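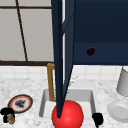 *A white sink basin and dark navy cabinets in a rendered kitchen.*

Flondon will replace water meters at 3,815 addresses beginning in February. The contract went to Drununitz, which will fit Nasteck units with remote reading. Supply will be shut off at each address for up to 90 minutes.
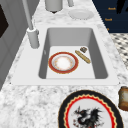 Work starts in the Gallagher district, where 270 meters are past their service life. Crews will operate from 8 a.m. — residents should run a cold tap for several minutes once supply returns. Rates do not change.
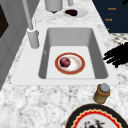

*Rendering of an undermount sink with a tall white faucet.*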